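Folding thin white curtains and sheers without losing your mind

Household & Laundry > Linens

Started 10th January

I have a stack of very thin white cloths I inherited, and every one of them lives in a wad at the bottom of the linen closet. I fold one, I'm pleased with myself, I put it on the shelf, and by the next morning it has slithered open like it never met me. The heavier tablecloths behave fine! I've tried a bed, the ironing board and my own two arms, and I would love to hear how the rest of you start, when all you have in front of you is a crumpled heap and no idea where the corners went. 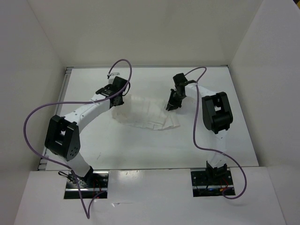 marigold_attic

Corners first, always, my dear. When a white cloth is lying in a heap on a white table it is awfully hard to tell an edge from a crease, so I don't even try to do it by eye. I put my hand in, find any bit of hem, and walk my fingers along it until I hit a corner. Then I keep hold of that one and walk to the next. My grandmother did whole closets this way and talked the entire time.

brudis_fan

I'm going to disagree a little, and I hope that's all right. With the sheer stuff, walking the hem just bunches it up behind your fingers. I pick up the middle, give it one good shake, and let it fall flat on the table. You get most of the wrinkles out in one go and the corners show themselves. I bought two Viltora panels back in September and they've been folded this way ever since.

marigold_attic

Shaking is lovely if you have the room for it! In my old apartment I'd have taken out a lamp. I do agree about a table, though. A bed is too soft, and you end up chasing the cloth all over the quilt.

pantry1466

Long-time folder here, and I'm somewhere between you two. I leave the heap where it is in the middle of the table and work on it from both sides, a bit of edge in each hand, and ease it outward slowly.
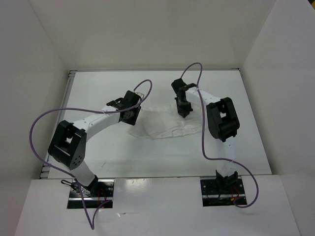

Once it's more or less flat I fold it in half toward me, smooth it with my forearm, and then fold in half again. After that I stop folding and roll it around a cardboard tube, loosely. It can't slither off a shelf if it's rolled. I have 11 of them in a basket now and I'm a bit proud of it.

brudis_fan

Rolled is cheating, but I may try it.

threadbare_in_aquino

Does rolling leave a line where the tube ends? Mine always did.

pantry1466

Only if you pull it tight. Wrap the tube in an old pillowcase first and see if that helps.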